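Abwasser lesen lernen: mein Vormittag in der Kläranlage Brolten

Ich habe einen neuen Lieblingsort und er riecht ein bisschen. Am Freitag war ich in der Kläranlage Brolten, zusammen mit einer kleinen Gruppe von Leuten, die sich wie ich auf den Aushang im Rathaus gemeldet hatten, und seitdem rede ich zu Hause von fast nichts anderem mehr. Wer hier schon länger mitliest, weiß, dass mich das Thema Gesundheitsamt und alles, was daran hängt, seit den Coronajahren nicht mehr loslässt. Damals habe ich abends Tabellen aktualisiert, bis mir die Augen zufielen. Inzidenz, Betten, wieder Inzidenz. Dass man dieselbe Frage (was geht bei uns gerade um?) auch über den Kanal beantworten kann, hatte ich irgendwann mal gelesen und wieder vergessen.

Und jetzt macht das unser Landkreis! Seit April, ganz unaufgeregt, mit einer Meldung auf Seite fünf im Amtsblatt. Das Projekt heißt Trevel. Wofür der Name steht, konnte mir keiner sagen, auf dem Infoblatt steht er einfach so, ohne Auflösung.

Die Idee kurz für alle, die damit noch nichts zu tun hatten: Wer sich mit bestimmten Viren angesteckt hat, scheidet Bruchstücke davon aus, oft auch dann, wenn er kaum etwas merkt und niemals zum Arzt gehen würde. Diese Bruchstücke landen im Kanal. Am Zulauf der Kläranlage kommt alles zusammen, dort nimmt man Proben, und das Labor schaut, wie viel Erbmaterial von welchem Erreger drin ist. Niemand muss sich testen lassen, niemand muss irgendwo anrufen, und man sieht auch nicht, aus welchem Haus was kommt. Man sieht eine ganze Stadt auf einmal, mit allen, die an der Leitung hängen.

Wir haben uns um kurz vor neun am Tor getroffen. Es gab Warnwesten, Überschuhe und eine Einweisung, die im Wesentlichen darin bestand, nichts anzufassen und sich danach trotzdem die Hände zu waschen. Dann ging es direkt zum Zulauf. Ich hatte mir ein riesiges Becken vorgestellt, aber die eigentliche Probenstelle ist ein eher unscheinbarer Schrank neben dem Rechen. Darin steht ein automatischer Probennehmer mit Kühlung. Der zieht über einen ganzen Tag hinweg immer wieder kleine Mengen und sammelt sie, damit am Ende eine Mischprobe herauskommt. Das leuchtet sofort ein, wenn man kurz darüber nachdenkt: Morgens um sieben läuft etwas völlig anderes durch die Rohre als nachts um drei. Eine einzelne Schöpfkelle wäre reine Glückssache.

Beprobt wird zweimal pro Woche. Angeschlossen sind außer Brolten selbst noch Plivden und die Dörfer am Südhang, insgesamt 22 Ortsteile. Ich wohne in einem davon und fand die Vorstellung, unfreiwillig an einer Messreihe mitzuwirken, erst komisch und dann richtig schön. Man tut etwas für die öffentliche Gesundheit und muss dafür nicht mal aufstehen. Na gut, aufstehen schon.

Nach dem Zulauf durften wir in das kleine Betriebslabor. Die eigentliche Virenanalyse passiert dort nicht, die Proben gehen gekühlt zu Munro, einem Labor, das sich auf solche Sachen eingerichtet hat. In Brolten selbst werden die Begleitwerte gemessen, also Durchfluss, Temperatur, Leitfähigkeit und so weiter. Ich hätte diesen Teil glatt als langweiliges Beiwerk abgetan und habe dann am meisten dazugelernt. Wenn es stark regnet, wird das Abwasser verdünnt, und die Virenkonzentration sinkt, ohne dass ein einziger Mensch gesünder geworden wäre. Wer nur auf die rohe Kurve guckt, freut sich also über einen Wolkenbruch. Deswegen wird auf die Durchflussmenge umgerechnet, und deswegen hängt im Betriebslabor neben dem Rechner ein ganz normaler Regenkalender, mit Kugelschreiber geführt. Ich mochte den sehr. 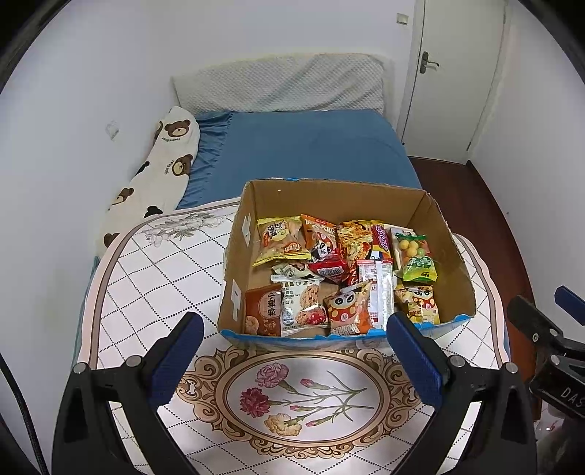
Gesundheit vor Ort

Nach der Führung gab es im Besprechungsraum noch eine Fragerunde, und die dauerte deutlich länger als der Rundgang. Mir war vorher gar nicht klar, wie viele Fragen man zu einem Rohr haben kann.

Die erste war natürlich die nach dem Datenschutz. Jemand wollte wissen, ob man über das Abwasser auch herausfinden könnte, wer in welcher Straße welche Medikamente nimmt. Die Antwort fand ich sehr klar: Gemessen wird nur am Zulauf, also da, wo alles schon gründlich vermischt ist, und die Proben werden nur auf die Erreger untersucht, die im Projektplan stehen. Im Moment sind das 3, nämlich SARS-CoV-2, Influenza und RSV. Wenn ein weiterer dazukommen soll, muss das durch den Kreistag. Ich habe mir den Plan zu Hause noch mal durchgelesen (er steht auf der Seite des Landkreises, man muss sich allerdings durch vier Untermenüs klicken, vielleicht liest ja jemand mit, der das ändern kann) und es steht genau so drin.

Die zweite Frage kam von mir: Wie schnell ist das alles eigentlich? Vom Ende der Sammelzeit bis zum Wert in der Grafik vergehen im Normalfall ein paar Tage. Da war ich kurz enttäuscht, ich hatte heimlich auf so etwas wie einen Livestream gehofft. Aber wenn man überlegt, wie es auf dem anderen Weg läuft - jemand wird krank, wartet übers Wochenende ab, geht dann doch in die Praxis, wird vielleicht getestet, vielleicht auch nicht, der Befund wird gemeldet, die Meldung wird erfasst -, dann sind ein paar Tage ziemlich flott. Und das Abwasser macht keine Ferien. Über Feiertage, wenn die Praxen zu sind und die Meldezahlen in den Keller fallen, läuft der Probennehmer einfach weiter.

Spannend fand ich auch, wie vorsichtig alle mit dem Wort "Vorhersage" waren. Die Kurve sagt, ob es mehr oder weniger wird. Sie sagt nicht, wie viele Leute krank sind, und schon gar nicht, wie krank. Dafür braucht man weiterhin die Praxen und das Krankenhaus, und das Gesundheitsamt legt die verschiedenen Quellen nebeneinander, bevor es irgendetwas daraus schließt. Ich habe mir in mein Heft geschrieben: Trend ja, Kopfzahl nein. Das möchte ich mir für die nächste Diskussion am Küchentisch merken, wenn wieder jemand (ich) eine einzelne Zacke zur Welle erklärt.

Apropos Zacke. Uns wurde eine alte Kurve aus dem Probebetrieb gezeigt, in der ein Wert kerzengerade nach oben schießt, um beim nächsten Mal wieder brav auf der Linie zu liegen. Was war da los? Man weiß es nicht. Vielleicht ein Problem mit der Kühlung, vielleicht etwas in der Aufbereitung, vielleicht ein Zufall. Der Punkt ist in der veröffentlichten Grafik trotzdem drin, nur in Grau und mit einer Fußnote. Ich fand das großartig! Genau so möchte ich Behördendaten haben. Früher habe ich mich ständig gefragt, was an den Zahlen hinter den Kulissen geglättet, nachgetragen oder korrigiert wurde, und hier steht es einfach unten drunter.

Zum Geld gab es auch Nachfragen, klar. Eine Probe kostet den Landkreis mit Transport und Analyse 199 Euro. Das kann jeder selbst mit zwei Proben die Woche aufs Jahr hochrechnen, und ich gebe zu, dass ich im ersten Moment mit mehr gerechnet hatte. Ein Herr neben mir fand es trotzdem zu viel und meinte, davon könne man in Plivden endlich die Bushaltestelle überdachen. Das mit der Haltestelle stimmt übrigens, da steht man im Winter wirklich erbärmlich. Aber ich würde beides nehmen, bitte.

Was mir noch fehlt, ist die Übersetzung in den Alltag. Die Grafik auf der Kreisseite ist sauber gemacht, aber wer sie zum ersten Mal sieht, liest auf der Achse "Genkopien pro Liter, normalisiert" und klickt wieder weg. Dabei wären ein paar Sätze dazu so einfach. Etwa: Influenza steigt seit zwei Wochen, wer demnächst die Oma im Heim besucht, könnte an eine Maske denken. Oder eben: gerade ruhig, viel Spaß beim Chorfest. In der Fragerunde hieß es, so ein Wochentext sei in Arbeit, man streite aber noch über den Ton. Ich kann mir lebhaft vorstellen, wie so ein Streit abläuft, und wäre gern dabei.

Ein bisschen nachdenklich hat mich die Laufzeit gemacht. Trevel ist auf 20 Monate angelegt, danach wird neu entschieden. Für ein Verfahren, das erst mit den Jahren richtig gut wird, weil man dann Winter mit Winter vergleichen kann, ist das knapp. Mit einem einzigen Winter als Maßstab weiß man ja gar nicht, ob der nun ein normaler war. Ich habe deshalb noch am Nachmittag an meine Kreistagsfraktion geschrieben, freundlich, eine halbe Seite lang, und werde berichten, falls eine Antwort kommt, die über den Eingangsstempel hinausgeht.

Falls ihr jetzt auch Lust bekommen habt: Es soll im Herbst wieder eine Führung geben, Anmeldung über das Bürgerbüro in Brolten, die Teilnahme ist kostenlos. Festes Schuhwerk ist Pflicht, und ich würde keine Jacke anziehen, an der man sehr hängt. Meine lüftet seit Freitag auf dem Balkon. Wer mit dem Rad kommt, nimmt am besten den Weg am Bach entlang, die Landstraße hat auf dem letzten Stück keinen Seitenstreifen und die Laster zum Kieswerk fahren da wie die Wilden.

Und wer bei sich zu Hause eine Kläranlage mit ähnlichem Programm hat - schreibt mir unbedingt in die Kommentare, wie die Daten bei euch veröffentlicht werden! Ich sammle gerade Links und will daraus eine kleine Übersicht machen. Am liebsten sind mir Seiten, auf denen man die Rohwerte als Tabelle herunterladen kann. Bei uns geht das leider noch nicht, ich tippe momentan aus der Grafik ab, mit dem Lineal am Bildschirm.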